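Subject: Re: [noonan-neighbors] Compost pickup, again

On 2021-05-01, Edith Betancur wrote:

> Fallthorpe Road got skipped for the third time. My bucket is
> full, my backup bucket is full, and my husband has started
> using the good stockpot. Is anyone else still paying
> Meltis for this?

Edith,

Still paying, yes. 39 dollars a quarter, for which I get a very cheerful newsletter. The last one said they now serve 224 homes. I'd like to meet the other 223 and ask when the truck comes.

I called on behalf of our end of the street. The man was polite and said the route had been "rebalanced" back in December, and that we're now between two routes -- as far as I can tell, that means on neither. He offered me a credit. I asked for a truck.

If you want to give up on them, the county sells a backyard bin for 90 dollars. I've had one behind the garage for years and it makes decent soil, slowly. Keep it in part shade, mix in dry leaves (I hoard bags of them every fall, like a dragon with poor taste), and go easy on the citrus.

Keep the stockpot out of it. I've eaten your soup and would like to again. 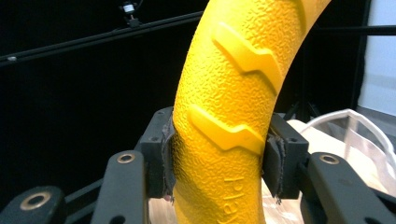
How often should the bin be turned? Every week or two in warm weather, and hardly at all once it freezes.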